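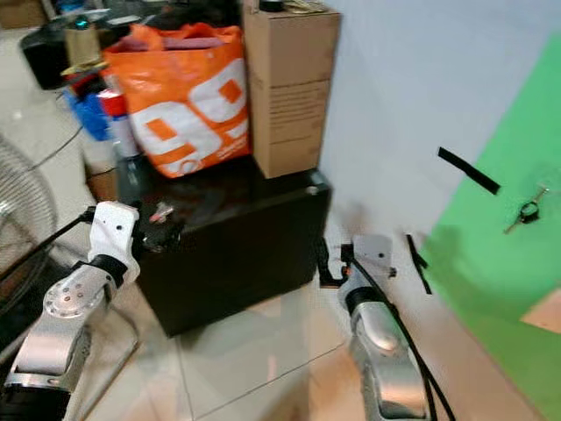
What does a second-hand two-arm cell cost a student project to set up and run for a year?

The Zorken pair was quoted at 2349 pounds, grippers included, and running costs should stay under 200 pounds if the spare cables are bought with the arms.

Projects > Altenport > Equipment planning > Report 4

Last updated: November 26, 2019

This site uses cookies. Accept / Manage settings

4.1 Purchase options

Two suppliers were compared. Larkeck sells single arms only, so a matching second unit would be a separate order with its own delivery charge. Zorken sells the pair with one controller – this saves a power supply and a set of mounting plates. The Dai control software runs on both makes and needs no paid licence for teaching use.

4.2 Delivery and space

Zorken gives a lead time of 8 weeks. An order placed in September would have left time for calibration before the winter break; the present plan moves calibration to the second term. Floor loading was checked and is not a limit. Reach is the limit: both arms must cover the same work area, which fixes the distance between the bases.

4.3 Items left out of the budget

Insurance, a replacement gripper and the safety stop for the second operator position. The stop should be priced before the order is signed – it was missing from both quotations.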